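Grisard compares two grippers in a furnished bedroom
23 Jun 2020

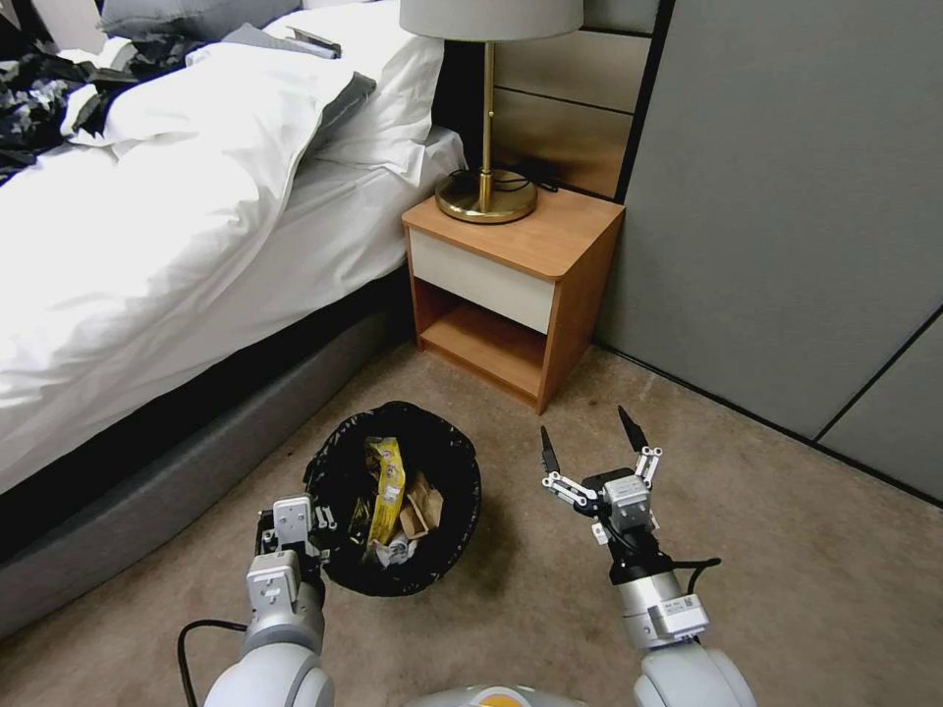
Same arms, same room

The robotics company Grisard has finished the first part of a comparison between two grippers for household work. The tests were made in a furnished bedroom at its site in Trurkutum, with a bed, a nightstand and a lined trash bin on the carpet. The robot has two arms, and its white arm segments and silver wrists stay the same for every trial. Only the fingers and the control settings are changed.

The first gripper has pointed black fingers moved by linkages. The second one, called Ocampo inside the company, has wider and softer fingers. Each gripper made 64 attempts with every kind of object, and the full record now contains 1,021 attempts, including the ones repeated after a fault in the controller.

"With a duvet, the soft fingers hold better, and we expected this," said Myrtle Escobedo, who leads the tests. "But with a thin wrapper or the edge of a plastic bag, the pointed fingers were clearly the better choice. I was surprised how large the difference was."

The team had more trouble with the cables. In the first weeks, the wrist cable of the left arm was pulled several times when the arm turned down low, and the signal was lost for a moment. The plugs were replaced with Molex connectors and the cable was given a longer loop. After this change the engineers reported 2 more losses of signal.

Carpet also made the work slower. Its mottled color confused the depth camera at low height, so the arms now stop for over 10 seconds to take a second measurement before the fingers close.

Grisard will repeat the trials with a different camera in September. The results for both grippers will be published on the company's site after that.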